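Packing and Sorting Basics, handout 4
Comfort Adjei
Room opens 2 pm, bring your own marker

Picking up from last time: open-top bins. We got through lids and labels, didn't get to mixed packets, so start there.

Flat packets are the awkward ones. They slide, they lean, they poke up over the rim. Boxes stack, packets don't. If a packet is longer than the bin, you have two choices: stand it on its short end or go up a bin size. No folding. Folded seams split and then you have crumbs in everything.

Clear bins vs. solid bins. Clear = you can check contents from the side, sort of. Frosted walls only give you a color, so still label the front. Solid bins for anything that fades in light.
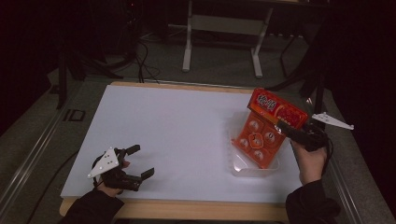 Order of work, same for the Dunitz shelf and the Grellholm shelf:

- clear the table first, all of it
- bin to one side, working space in the middle
- biggest packet in first, against the wall
- printed side facing out so the next person can read it
- small stuff last, fills the gaps

Weight. Limit for the small bins is 2 kg, dont guess, use the scale by the door. A 300 g packet feels like nothing until there's a row of them. Worked problem: bin comes in at 1135 g, packets are 100 g each, how many more before you hit the limit? (Eight. Nine is too many.)

Foreign-language packets: copy the product code onto the label, not the name. Thái spellings got mangled on the last stock sheet, accents droped, took ages to fix.

For next time: read the Flollora shelf plan, pages on bin depth only. Bring one packet from home that won't sit flat.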